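3.2 Household waste diaries

Paper tissue and towel were recorded as a separate category, as earlier audits in the region had grouped them with packaging. Participants kept a diary for each bin in the dwelling or workplace, including small bins in bathrooms and offices. 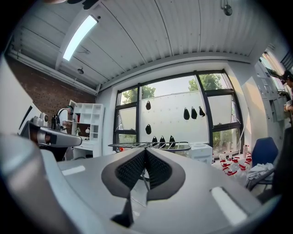
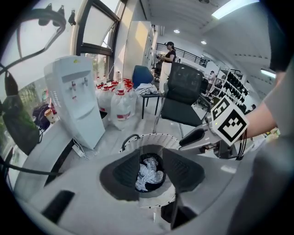 Figure 2. Indoor setting (first panel) and a small lined bin with crumpled white tissue paper in it (second panel).

3.3 Collection and sorting

Bags were collected from 20 addresses in Drula and Tonent during October. Kerbside organics are accepted in Tonent but not in Drula, so the two areas were sorted on separate days. Each bag was weighed closed, opened on a tarp and sorted by hand into six categories. Liners were weighed with soft plastics. Items under 2 g were left with the residual fraction.

The sort produced 2,649 entries. Kadir Başaran checked the category labels against the diaries and recoded those where the two disagreed, most often coated paper entered as plain paper. Food-soiled tissue was kept with paper in the main analysis and moved to organics in the sensitivity analysis (Section 4.2). Moisture content was not measured, and weights are reported as collected.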